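20 September 2022

Finally got to the odds and ends bin this morning, the grey metal one that lives on the light wooden table, and I'm glad I did because it had been nagging at me since we moved everything across from Hemesholm. Shazia had asked for a fresh mix before the next round of sorting, so I went through the drawers with a cup of tea and picked out things that are nothing like each other. The red-orange scoop is back in favour (I'd missed that colour!), and so is the purple scrub brush with the open loop in its handle, which I'm rather fond of. 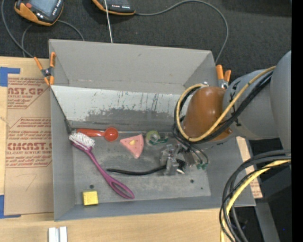 Orestis would like the little green tape to have a permanent home, and I agree with him, but I'd sooner wait until the Tsolakis drawers arrive in November and do all the labelling in one go. The yellow block is so small that I've written it on the list twice, just so it doesn't get swept up with the offcuts. The pink triangle goes back with the toy pieces at the end of the day, please, whoever is last out.

The bin itself is looking its age. The paint on the sloped panel is scratched right along, with a wide dark worn patch at the lower edge, and the floor is all stains and scuffs. I asked Christos whether it was worth repainting and he thought a coat from Etlow would do nicely, $39 a tin, and we'd need 2. No rush on that, though I'd love to pick the colour.

Still to do: wipe out the corners, find a spare brush, and ask Ruba where the long black rod came from, as it isn't on the old list anywhere.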